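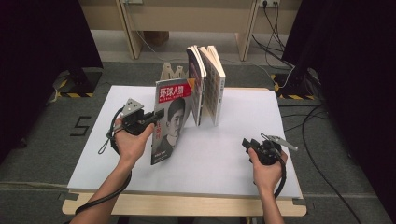 4. Contact Phase Segmentation

4.1 Why we segment before we learn

Handheld gripper recordings come in as one long stream. Poses for left and right, jaw width for left and right, head video. No labels. The policy in Section 5 wants short chunks with one contact mode each, so the stream has to be cut somewhere. Our first version cut on jaw width only: jaw closes, new segment. Fine for pick and place. Bad for paper goods, where a lot of the useful contact happens with the jaw not closing on anything at all. One gripper pushes on an edge while the other hovers. Jaw width flat the whole time.

Figure 3. One head-view sample from the book and magazine set. The left gripper is pressed against the left side of the magazine, the right gripper has its jaws open. The two books behind are propped upright and splayed. A width-only rule gives the right hand no grasp label here, and the pressing contact on the left needs the pose channel or the video.

So Prilari, our segmenter, uses three signals: jaw width, relative speed between the two grippers, and a contact score from the head view. The contact score is a small image network run on a crop near each jaw tip. Output between 0 and 1. We tried running it on the full view first and it learned the furniture. Accuracy looked great on the home table and fell apart as soon as the table was swapped (see Table 2, row "full view"). Crops fixed most of that.

4.2 Modes

We use four modes per hand. Free, approach, press, grasp. Press is the new one compared to the Kadrić baseline, which lumps press into approach. A joint label is just the pair, so (press, free) is a legal state and so is (grasp, press). Some pairs are rare. We did not merge them. Merging was tried in March and made the boundaries worse for magazines and for anything with a soft spine.

Mode switching is a hidden Markov model with a minimum dwell time of 136 ms. Anything shorter gets absorbed by the longer neighbor. Without the dwell time the labels chatter badly whenever the cover flexes, because the contact score drops for a few samples and then comes right back. A longer dwell of 500 ms was smoother to look at but it ate real regrasps.

4.3 Tilt as a planning target

Standing a magazine up is a different problem from standing up a box. The pages slide on each other, the lower corner lifts before the rest, and the object pose is not really rigid at any point. We don't fit a rigid pose. The planner gets the cover plane only, as a normal plus one corner, estimated from the head view and smoothed over 7 samples. Smoothing is causal so the same code runs at recording time and at run time.

Two failure cases worth naming. First, glossy covers: the plane estimate jumps when a highlight moves across it. Second, print on the cover. Faces and large titles give strong features, which is good for tracking, but the tracker will sometimes lock on to the portrait and report its own small rotation when the page bows. We downweight features far from the cover outline. Helps, doesnt solve it.

Objects in the background are another source of trouble. Open books have page edges that look a lot like the edge of the target object. The planner masks anything behind the cover plane by more than a fixed margin, set by hand per table. Not elegant. A learned mask is in progress.

4.4 Annotation tool

Boundaries were checked in Zinusa, our in-house viewer. It shows head video over the two width traces, and the annotator drags the cut. 700 clips were checked this way, each by one person, with disagreements against the automatic cut logged and not overwritten. Sorin Mujić wrote the time alignment, and it is the part we would keep if everthing else got thrown out: a constant offset per gripper, found by matching jaw closures in the video to closures in the trace. Drift inside a clip is ignored.

The most common correction was a late press onset. The score only rises once the cover visibly moves, and the hand is usually loading it before that. We now shift press onsets earlier by a fixed amount. Grasp onsets are left alone.

All results in Section 5 use the shifted cuts. The unshifted ones are in the Arnotitz release for comparison, same clip names, separate folder.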